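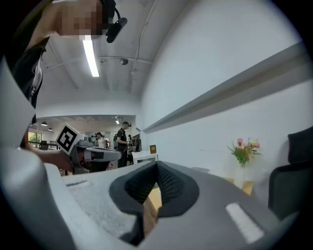 4. Mise en service de l'adoucisseur Riltus

Cette section concerne les appareils Riltus 108 et Riltus 303 raccordés à l'arrivée générale d'un logement. Le raccordement hydraulique (section 3) doit être terminé et les joints contrôlés. Pour les installations équipées d'un réducteur de pression Durketti, lire d'abord la note en fin de section 4.2.

4.1 Avant de commencer

Prévoir un tournevis plat, un seau, une bandelette de mesure de dureté (fournie dans la pochette de la notice) et un sac de sel en pastilles. Le sel de table, le sel de déneigement et les blocs pour bétail ne conviennent pas.

1. Relever la dureté de l'eau à un robinet situé avant l'appareil. Tremper la bandelette une seconde, la secouer, puis attendre une minute avant de lire la couleur.
2. Noter la valeur en degrés français sur l'étiquette collée à l'intérieur du capot.
3. Vérifier que le flexible d'évacuation descend sans coude jusqu'au siphon. Un espace libre doit rester entre l'extrémité du flexible et le niveau d'eau du siphon.
4. Vérifier que le trop-plein du bac à sel est raccordé séparément. Il s'écoule par gravité et ne doit jamais remonter.

ATTENTION – Ne pas brancher le bloc d'alimentation avant l'étape 4 de la section 4.3.

4.2 Mise en eau

1. Placer les trois vannes du by-pass en position « isolement ».
2. Ouvrir l'arrivée générale et laisser couler un robinet d'eau froide jusqu'à disparition des bulles d'air.
3. Ouvrir d'un quart de tour la vanne d'entrée de l'adoucisseur. La bouteille se remplit lentement.
4. Quand le bruit de remplissage cesse, ouvrir complètement la vanne d'entrée, puis la vanne de sortie.
5. Fermer la vanne centrale.
6. Contrôler les raccords à la main, avec un papier absorbant. Resserrer si nécessaire, sans dépasser un quart de tour.

Un peu d'eau colorée peut sortir aux robinets pendant les premières minutes. Il s'agit de fines particules de résine – laisser couler jusqu'à ce que l'eau soit claire. Ne pas lancer de machine à laver pendant ce temps.

Note : avec un réducteur Durketti, régler la pression de sortie avant la mise en eau, robinets fermés. Une ouverture trop rapide de la vanne d'entrée peut tasser la résine contre la crépine supérieure et réduire le débit.

4.3 Remplissage du bac et premier réglage

1. Verser 6 litres d'eau dans le bac à sel. Cet ajout manuel ne se fait qu'à la première mise en service.
2. Ajouter le sel jusqu'au repère moulé dans la paroi. Ne pas tasser.
3. Remettre le couvercle du puits à saumure, ergot vers l'arrière.
4. Brancher le bloc d'alimentation. L'écran affiche la version du programme, puis l'heure clignote.
5. Régler l'heure avec les touches haut et bas, valider avec la touche centrale.
6. Saisir la dureté relevée en 4.1.
7. Choisir l'heure de régénération. Le réglage d'usine est 2 h du matin. Pendant le cycle, l'eau distribuée n'est pas adoucie.

Note : l'heure n'est pas corrigée automatiquement au passage à l'heure d'été ou d'hiver.

4.4 Régénération manuelle

Une première régénération doit être lancée avant l'utilisation normale.

1. Appuyer cinq secondes sur la touche centrale. La vanne se met en mouvement et l'écran affiche C1.
2. Vérifier l'écoulement au siphon pendant la phase C1.
3. Laisser le cycle se dérouler jusqu'à la fin. L'écran revient à l'heure courante.
4. Mesurer de nouveau la dureté, cette fois à un robinet situé après l'appareil.
5. Si la valeur souhaitée n'est pas atteinte, agir sur la vis de mélange située sous le capot : sens horaire pour une eau plus douce, sens inverse pour une eau plus dure. Procéder par demi-tours et laisser couler deux minutes entre deux mesures.

ATTENTION – Ne pas débrancher l'appareil pendant un cycle. La vanne resterait en position intermédiaire et l'eau s'écoulerait en continu vers l'égout. En cas de coupure de courant, placer le by-pass en position « isolement » jusqu'au rétablissement.

4.5 Messages affichés à la mise en service

E1 : la vanne n'a pas trouvé sa position. Débrancher, attendre une minute, rebrancher.
E3 : aucun débit mesuré depuis trois jours. Contrôler la vanne centrale du by-pass et le câble du compteur.
SEL : niveau bas. Compléter le bac, puis appuyer une fois sur la touche centrale.

Si E1 revient après deux essais, isoler l'appareil et commander le kit moteur Ciltent, référence 468. Le remplacement est décrit en section 7. Le préfiltre Lumbao, livré en option, fait l'objet d'une notice séparée.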